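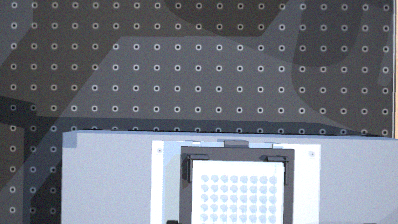 Good evening, and thank you for coming out in January, when any sensible person is home under a blanket. I'll start with the soup story, so give people a minute to find their seats first.

(Wait for the door to close.)

When I moved to Gruvulstead I inherited a garden plot with 13 currant bushes on it, and I had no idea what to do with a currant. I made jam. I made so much jam that my neighbors stopped answering the bell! What I should have done, and what I want to talk about tonight, is save less fruit and more seed -- beans, mostly, and a few peas.

Beans are the kindest place to begin. They mostly pollinate themselves, so what you plant is very nearly what you get back. Leave the pods on the vine until they rattle, bring them in before a hard frost, and shell them in front of the television. Then let them sit in an open bowl for a couple of weeks. I know, you'll want to put the lid on. Please don't put the lid on.

(Pass the jar of Durnska beans around. Ask for it back this time.)

The Durnska is the one I get asked about. It came to me from the seed swap at Prandavthorpe, nine beans in a folded envelope, and the only instruction was "tall." They weren't joking. It went over the top of the poles and into the plum tree, and I picked the last pods from a stepladder. Those nine beans gave me 400 the first fall, and I've been giving them away ever since.

Slide about labels. Say the part about pencil, because ink fades and then you have a drawer full of mystery envelopes, as I do.

Squash next, but keep it short. Squash will cross with anything it can reach, and last time I went on so long about it that we lost the tea break.

If there's time, mention the Rana pea, which is sweeter but fussier and sulks in a warm spring. Then questions. Envelopes are on the table by the coats, two to a household, and please write down what you take.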